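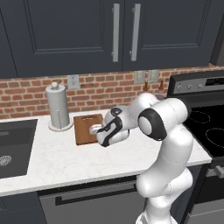
Skenex with the Orkico kit arm: review after a month in the shared workshop

Tested by Lihua Cheng, with Jingyi Tan on the wiring

Skenex is a desktop simulator sold on its own or with the Orkico arm kit. We bought both in March for a build at the Prostwood workshop: a counter-mounted arm that moves small items between a chopping board and a set of scales. The arm was in pieces on the bench for most of the first fortnight, so the simulator got used well before the hardware did.

Installation took 37 minutes on the workshop machine, most of it download. It needs a separate graphics card. On Jingyi's laptop, which has none, it opened and ran at a rate too low to drive by hand. The licence allows two machines and has to be released from the first before a third will start.

The arm model loads with joint limits already set. We checked them against the printed sheet in the kit and found one difference, at the wrist, where the sheet gives 5 degrees less travel than the model. Set it by hand to the lower figure. Orkico confirmed by email that the sheet is correct.

Scene editing is adequate. Objects snap to a surface when dropped, which is useful on a worktop and a nuisance inside a cupboard. Cupboard doors have a hinge setting, but the default friction is close to zero and a door pushed by the gripper swings until it hits its stop. Undo does not cover changes to friction.

Path planning is the best part. The planner treats the upper cupboards as solid without being told, and it warns when the elbow passes inside a clearance you choose. We used 3 cm. The warning text gives the joint number and the time in the run.

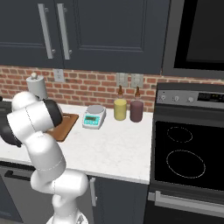
Camera placement deserves more attention than the manual gives it. Each fixed camera is a separate object with its own lens setting, and you can save as many as you like with the scene. We began with a view over the board, then added one from further along the worktop after a planned move looked clear and was not. From that side the forward links hide the lower left part of the board, while the scales and the two squeeze bottles next to the backsplash stay in full view. For a transfer from board to scales that is a fair trade, provided the first camera is kept for the pick.

Contact is weaker. A rigid block grips properly. A soft bottle is treated as rigid unless you switch material, and the soft setting slows the run badly. Weights have to be typed in per object. We entered 400 g for the test block after weighing the real one, and the simulated motor loads then came out nearly the same as those logged on the bench.

Export to the arm controller works over a cable only. Yanling Shao wrote a short script to reverse the sign on joint two, a fault the Han controller board has with this version of the exporter. Without it the first move goes the wrong way, so run at the lowest speed with a hand on the stop button.

Good: planner, clearance warnings, saved cameras.
Poor: soft objects, door friction, licence handling.

Worth having if the arm is going somewhere with cupboards overhead. For an arm on an open bench, the free viewer that comes with the kit covers most of it.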